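# Laundry Room Working Group: Minutes, May

Present: Roman Kozłowski (chair), Leokadia Grabowska, Bogumił Marciniak, Nelu Coman (minutes). Apologies: Mieczysław Górecki. Opened 4:20 p.m.

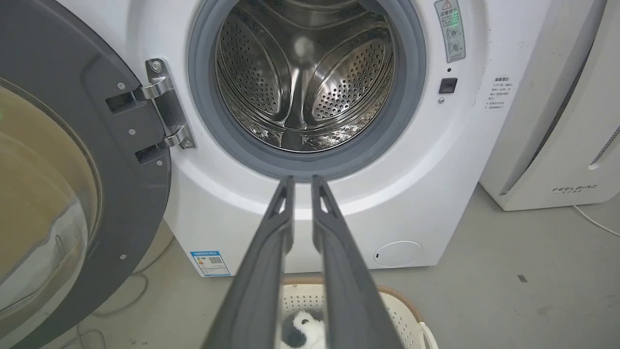 **1. Washer, ground floor.** Grabowska reported two complaints of a sour smell in finished loads. Marciniak proposed a monthly cleaning routine: an empty hot cycle, then a wipe of the gasket, folding the lip back to reach the underside. The filter is to be drained on the same day. Its round white cover is at the lower right of the front panel and has a slot near the left edge; Marciniak will check which tool fits it. Kozłowski asked that the door be left fully open between loads. Agreed.

**2. Instructions.** The text printed on the right side of the front panel is in Chinese. Grabowska has a translation of most lines and will finish the rest with Dulus, who supplied the machine. An English sheet will be posted on the wall at eye level. Coman asked that nothing be taped over the warning label beside the drum opening. Agreed.

**3. Door hinge.** Coman asked whether the hinge needs grease. Marciniak said he would not apply any without written advice from Dulus. He will check the screws on the door for tightness and report. No vote taken.

**4. Detergent.** Present stock is Merel powder. Residue was found in the dispenser tray twice. Grabowska proposed a trial of Merel liquid, 70 ml per full load, until the next meeting. Kozłowski noted that the powder on hand should be used up first. Trial approved, to begin when the current box is empty.

**5. Budget.** 600 set aside for the year, of which 300 is held for repairs. Olszewski's quote for a replacement drain hose has not arrived. Deferred.

**Actions**

- Marciniak: filter tool, door screws, first cleaning cycle
- Grabowska: translation, wall sheet
- Coman: write to Dulus on hinge care; remind Olszewski about the quote
- Górecki: confirm he still holds the spare key to the supply cupboard

Closed 5:10 p.m. Next meeting in the same room.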